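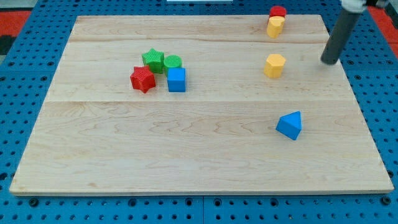

Notice to Residents of the Lower Town

The Office of Crossings at Gellenbridge wishes to inform all residents that the river will be returned on Thursday.

The Office regrets the length of the absence. When the river was lent to Kustevdale, the agreement provided for a term of 25 days, with renewal upon written request. Kustevdale renewed the loan 3 times. Each request was received in good order, bearing the correct stamp, and the Office had no grounds on which to refuse.

Residents who have made use of the riverbed during this period are asked to remove their belongings before noon. This applies to garden furniture, hen houses, and the dance floor below Pinari Street. The school may finish its spring play, provided that the audience is seated on the east bank and the final act is shortened.

Mr. Damián Cisternas, who has served as bridge keeper throughout, has asked that the following be entered in the record. He continued to raise the bridge each morning at six, as his contract requires. On two occasions he raised it for a boat. The Office has examined his logbook and finds both entries properly signed by the captain, a Mrs. Shokri, who gave her cargo as salt and her destination as home. The toll was paid in full. The Office has no further questions for Mr. Cisternas and has extended his contract through December.

Kustevdale has stated that the river is in the same condition in which it was received. Our inspector, who walked upstream to meet it, reports that it is somewhat quieter than before and has picked up a slight accent at the bends. He does not consider this to be damage. He further reports that it stopped for a long while at the town line and had to be shown the way.

Residents are requested not to crowd the banks upon its arrival. Those who wish to greet it may do so from their windows, in an ordinary tone of voice. Children may wave.

Claims for lost fish should be submitted on the green form — the white form is for lost boats — and left with Mr. Cisternas at the bridge, which will be raised.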